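3.2 Materials and viewing conditions

The study asked whether people judge the warmth of a wood surface from its color alone or also from the contrast between the grain bands. Earlier work in our group (Camenzind's veneer ratings, collected at Mallenmont) used flat scanned samples shown against gray. Those ratings were stable from one session to the next, but they did a poor job of predicting what the same people chose when they later bought a table. We suspected that the gray background was part of the trouble. A sample on gray has no size, and a reader has no way to tell whether a dark streak is as wide as a finger or as wide as a hand.

We therefore moved from samples to rendered tabletops. A tabletop with ordinary things on or near it has a readable scale. It also has edges, shadows and reflections from nearby objects, all of which change the perceived color of the wood to a degree that the flat scans do not capture. The base texture was kept the same within a block and only the light and the viewpoint were changed. Observers saw the tabletops at oblique angles and from overhead. 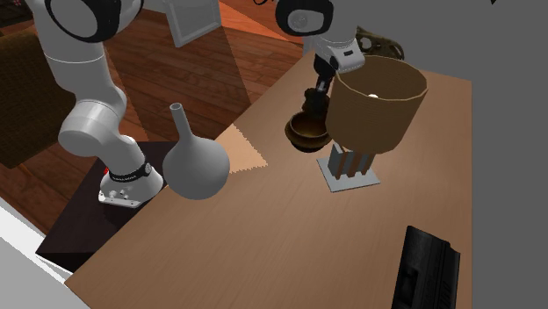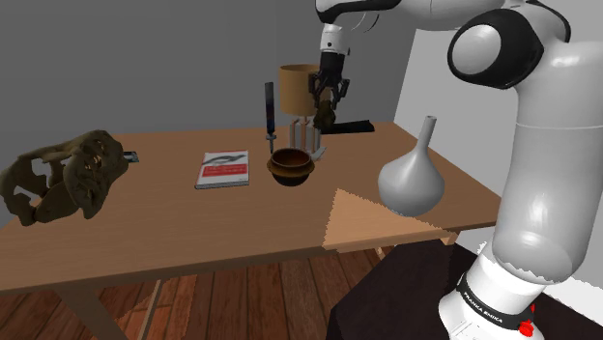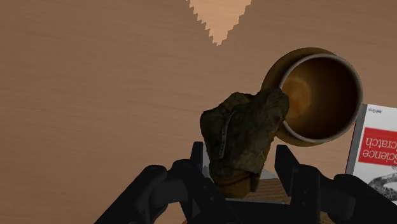 Figure 2. Rendered wooden tabletops.

Each observer sat in a dim room and adapted to the screen before the first trial. Trials began with a blank field, then a tabletop for 800 ms, then a rating scale running from "cold" to "warm." The scale had no numbers on it. We had tried a numbered scale in an early version and found that observers settled on a few favorite values and stayed there. With the plain line, responses spread out more and the ends of the scale were used.

Observers were told to rate the wood and to ignore everything else. Whether they could do so is a separate question, and we return to it in Section 5. In the debriefing, several said that they had looked at the objects first and the table second, even after many trials. One said she had been rating "the room." We kept her data, as her ratings fell well within the range of the others.

Between blocks, observers took a break with the lights on. Qiu had argued for longer breaks on the grounds that brown is a contrast color and depends heavily on the surround, so that any drift in adaptation would show up in the browns before it showed up anywhere else. A check of the first and last trials in each block gave no sign of such drift, and the break length was left as planned.

3.3 Grain contrast

Grain contrast was defined as the difference in luminance between neighboring light and dark bands, divided by their mean. It was measured on the texture file before rendering, so it does not include the effect of lighting. We considered measuring it on the finished pictures but decided against it. Highlights and cast shadows both raise the measured value, and neither is grain.

We also recorded the direction of the grain relative to the observer. In the Hirvonen survey of kitchen furniture, tables with grain running left to right were preferred to tables with grain running away from the viewer, but the survey did not separate grain direction from the shape of the table. Long tables tend to have long grain. Our tabletops allow the two to be varied independently, although in the present experiment only direction was changed.

Ratings were averaged within observer and entered into a linear model with mean lightness, hue angle, grain contrast and grain direction as predictors. Observer was a random effect. Trials with no response before the scale disappeared were dropped.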